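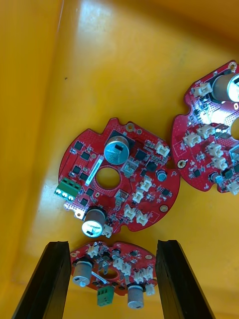 Round red boards in the yellow bin.

Parts Bench: Frequently Asked Questions

Where do the round boards go?
Please put them in a yellow bin, lying flat, with the components facing up. The large silver capacitors stand quite high, so a board must not be placed on its face. Do not stack boards, even when you have only a few of them.

How should I hold a board?
By the outer edge, or with one finger through the center hole. Please do not lift it by the green screw terminal. Last October we had to resolder 58 terminals, and it was very boring work for Amra Dimitrov.

Do I need to remove the label?
No. The label stays on the board until the order is closed. If it is loose, press it down again. If it is lost, ask Korkor Opoku for a new one and write the order name on the paper list. 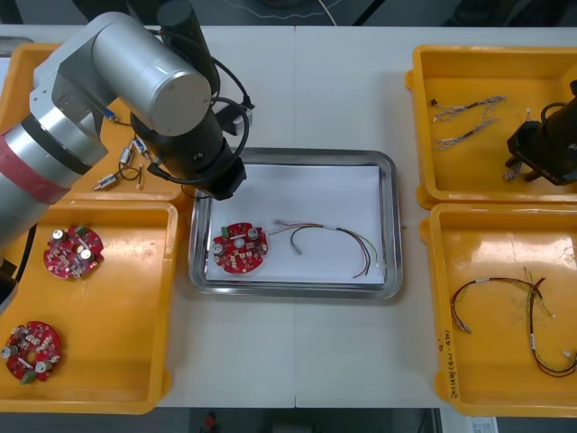

Can I put connectors and boards in the same bin?
No, please keep them separate. Small connectors slide under the boards and can scratch them. The steel tray is only for parts that you are working with now. At the end of your shift it must be emptied and wiped.

How many boards can I take from the store?
You can take up to 80 for one order. For the Vlachou order the limit is different, so please ask before you sign.

What do I do with a part I do not recognize?
Leave it in the tray with a note. Do not guess. Awuor Mbwambo checks the notes every morning. 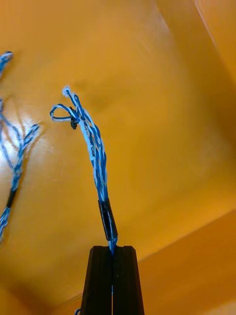
Stedus Workshop, Wiring and Assembly Team

How are the cable bundles kept?
Twisted pairs stay twisted. If a bundle has a printed label such as CAN, turn it so that the label can be read without bending the wires. The black sleeve should not be pushed up or down.

May I trim the loose ends?
Only if the work sheet says so. A wire that is cut too short cannot be used again, and we do not keep many spare bundles.

Whom can I ask if my question is not here?
Write to Snežana Petek or leave a message at the store window.

Page updated 19 June 2022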